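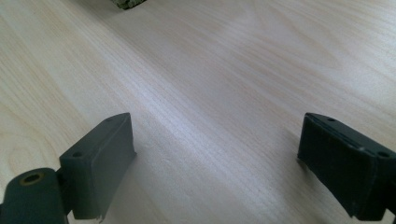
Groltilthorpe Woodworkers' Club, Finishing Section

Review: Drevell Satin Hardwax Oil on light-toned tabletops

Drevell sells this oil in two can sizes and one sheen. The club bought the larger can in January for members who want a clear finish on pale wood without the yellow cast of boiled linseed. What follows covers application, cure, wear and repair. Color retention over several years is outside its scope.

Contents and preparation

The product is a one-part oil and wax blend with a moderate solvent odor. Solids settle in storage. Stir from the bottom with a flat stick for several minutes and do not shake the can, which traps air and leaves small craters in the second coat. The lid is a plain friction lid and seals poorly once the rim is fouled. Wipe the rim every time.

The label asks for sanding to 150 grit. Florian Joly prepared one set of test boards to 150 and a second set to 220. The finer set took less oil and came out slightly more even in color, but the second coat was slower to bond and had to be buffed twice. We recommend 150, with a light hand sanding along the grain at the end.

Application

Two thin coats were applied with a white nylon pad. Working time before the surface drags is 21 minutes at normal shop temperature. Excess must be off by then. Any left behind turns gummy and has to be cut back with a gray pad and fresh oil. End grain needs a separate wipe after 10 minutes or so, as it keeps drinking after the faces have stopped.

Eugénie Poulain also tried a roller. It is quicker on large tops but puts down far too much material, and the time saved goes into wiping. The pad is better.

Lay out all rags flat, outdoors, until hard. Oily rags in a heap can catch fire on their own. This applies to the nylon pads as well. 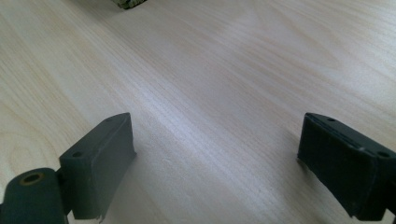

Pale wood grain under glare.

Sheen

Check sheen from a low angle with a light on the far side. Missed strips and lap marks do not show from directly overhead. On our boards the Drevell read a little glossier than the Besson oil we used before, and closer to a true satin than the Dorari, which is nearly flat. Buffing after the first night lowers it slightly.

Wear and repair

Water left standing for 45 minutes marked nothing. Hot black coffee left a faint ring that faded by the next day. Red wine left overnight stained the 220 grit boards and not the 150 grit ones, for which we have no explanation. Spot repair is simple: scuff, oil, wipe, buff. The patch blends well if the whole board width is treated.

Verdict

Good color, easy repair, poor lid. The short working time makes it a job for two people on anything longer than six feet. Members can sign out the remaining oil from cabinet 41. Write the date on the tape when you open it.

Updated September 1, 2021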